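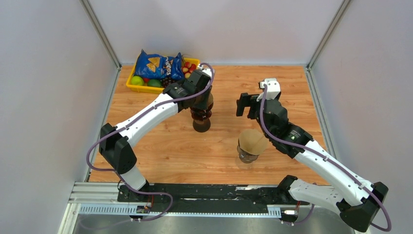

1/ The amber dripper: a thread

Four months ago I owned a jar of instant and a clear conscience. Then Peter Vlček came to stay, looked in my cupboard and went very quiet. A parcel arrived the following week.

2/ The parcel was a cone dripper in see-through brown, the colour of a 1970s lampshade. My mother had a whole sideboard in that colour. She got rid of it in December and I gave her no sympathy at all, so I suppose this is my punishment.

3/ You also need something to stand it on. People with money buy the matching server. I went round the market in Ivbridge and came home with a dark brown pot, squat and shiny, from the Oravec stall. Seven pounds. The man wanted eight, but I have a face that looks as if it's about to cry.

4/ Beans: Fakomberg, the dark one. The bag says plum and cedar. I have never eaten a cedar. It tastes of coffee, and I've stopped saying so in front of Peter.

5/ Papers next. The cone ones come flat, and you're meant to fold over the seam before you open them out. I skipped this for weeks. My coffee had grit in it for weeks. I told everyone it was "full-bodied".

6/ There is a flat beige paper wedge in every room of this house now. I found one marking my place in a library book. I found one in my coat at a funeral.
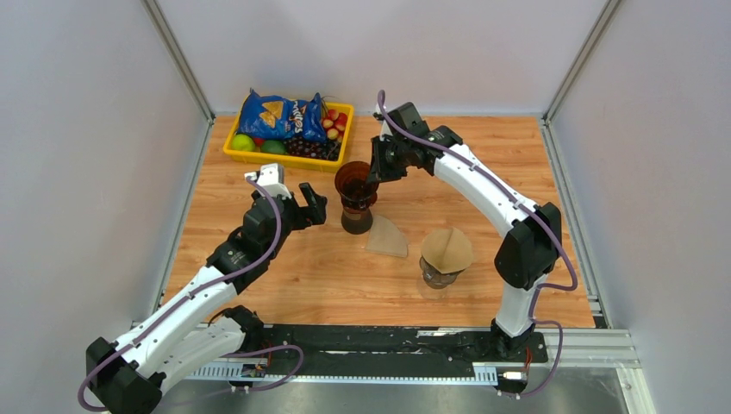
7/ Anyway, the pouring. A little water first, then you wait while it puffs up and sulks. Then the rest, slowly, in circles. Peter says slower than that. Peter isn't even in the room, he says it by text.

8/ Do not lift the cone off to see how much is in the pot. I know you want to. You can't see through a dark brown pot and you will become convinced it's overflowing. Lift it and it drips on the table, your sleeve and, in my case, a gas bill.

9/ Someone asked about the Fosunora kettle with the long thin spout. Yes, I looked. I then looked at the price and went back to my ordinary one, which pours like a burst main but has been paid for since 2009.

10/ Current record is 840 cups, according to Peter, who keeps a list. His, obviously. I'm on my second this morning and the first one was mostly on the gas bill.

11/ If anybody wants half a jar of instant, it's behind the flour. Don't tell him it's still there.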